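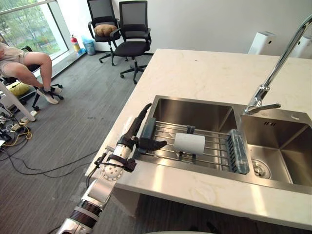

So the water district sent us all a glossy mailer about the new Plarnari "smart savings" meters. 406 gallons a month saved per household, it says, in very large type. I have read the mailer twice and the longer report once, and I have questions.

First one. Saved compared to what? The mailer says "compared to before." The report says compared to the same months a year earlier. Last summer was bone dry in Clemthorpe and everybody was running sprinklers. This summer it rained. My tomatoes drowned.

You'd expect water use to drop in a wet year if the meters were made of cheese. The report gives the rain one sentence, on page 11, and then never brings it up again.

Second one. The number comes from 1,183 homes in the pilot. Fine, decent size. But those homes signed up. They got a letter, filled in a form and agreed to have an app nag them about their showers.

People who volunteer for that already turn off the tap when they brush. I'd like to see them next to a bunch of homes that didn't sign up, same streets, same months. There is no such table. I looked in the appendix too.

Somebody replied that their bill went down so it must work. I'm glad your bill went down. Mine also went down and I still have the old meter with the cracked glass.

Third thing, and this one bugs me more. The meters flag leaks. Good! A running toilet wastes a shocking amount of water and most folks don't hear it. If the district had said "we'll help you find leaks," I'd have been first in line.

But how many leaks did the pilot find? The report says "numerous." How many got fixed? Doesn't say. You have a gadget that logs water use every hour and the best word you can come up with is numerous.

The cost. It's a fee of 7 dollars a month, which the mailer calls "modest" and puts on the back, under the recycling logo. It isn't clear when the fee ends. I called to ask. The person on the phone was very nice and didn't know either.

Now do the math on 406 gallons at our rate. Even if you believe every gallon, the saving on my bill doesn't come close to the fee. I did this on the back of an envelope, so check me, but it isn't a near miss.

And before I get the "so you hate conservation" replies: I have a rain barrel. I run the dishwasher full. I scrape plates into the bin and I don't rinse them under a running tap, which my mother considers a moral failing.

What I don't love is being told a thing worked by the company selling the thing. The report was written by Clesum. Look at the small print and Clesum also runs the app. Maybe their numbers are perfect — I'd still like someone else to have a go at them.

A couple of people brought up Xenos, the other meter, the one they put in across the county line. I know less about that one. Their flyer has a bigger number on it and even fewer footnotes, so I'm not rushing over there.

What I'd want before the vote in November: a comparison group, an adjustment for rain, the actual count of leaks found and fixed, and an end date on the fee. None of that is exotic. The district must have most of it sitting in the billing system already.

If they publish it and the savings hold up, I'll post that here and sign up for the meter. I've emailed to ask for the raw monthly figures. Got an auto-reply thanking me for my interest in smart savings.

Public comment opens at 6 p.m. the night of the meeting and you get three minutes each. I'm bringing the envelope.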